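Notebook, sorting bench, Ludingate workshop
August, started 9.40

Re-covering the bench top. The old surface had picked up too much ink and glue to be any use for sorting small parts, and Zuleica had twice lost a washer against the stains. Went through the options left over from the Narnau job and settled on plain matte white. Gloss was rejected at once. Under the strip lights it throws a reflection exactly where one leans in to look.

Order of work:
Cleared the bench and put the trays on the rack by the door, labels outward.
Scraped the old glue, wiped down twice, left it to dry over tea.
Laid the new surface from the window side, smoothing from the centre outwards. One bubble near the back, worked out with a card.
Trimmed the overhang with a fresh blade. Left 3 mm at the front, to be folded under later.

10.55. Checked for flatness with the long steel rule. Light shows under it at one place only, towards the vice end, and a sheet of copy paper will not go in. Good enough for sorting. Not good enough for marking out, which should stay on the plate.

Tried the light with the left lamp off, then with both on. Both on is better, though the tone still drops away a little at the edges. Tarcísio wants a grid printed on it. I would leave it blank for now -- a grid makes it harder to see a small dark screw, and we can lay a printed sheet over the top when one is needed.

Dust is going to be the nuisance. White shows everything. Wipe with the lint-free cloths (drawer 7), not the blue roll, which sheds. No solvent until Ivone has tested an offcut. The Grarkeck cleaner took the finish off the last one in nearly 10 minutes.

To do:
Fold and fix the front edge.
Offcut test, Ivone.
Second lamp bracket is loose, needs a longer bolt.
Ask Assunção for the price of another roll, same finish.

State of the surface before the trays go back: 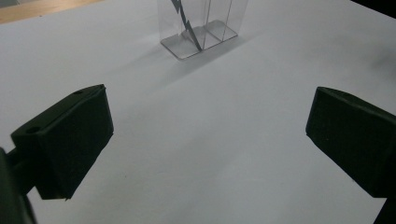 Ksawery: Please leave the trays off until the front edge is fixed. I caught my sleeve on the old one all last winter, and it will lift again if we load it early. I have a longer bolt for the bracket, will bring it over after lunch.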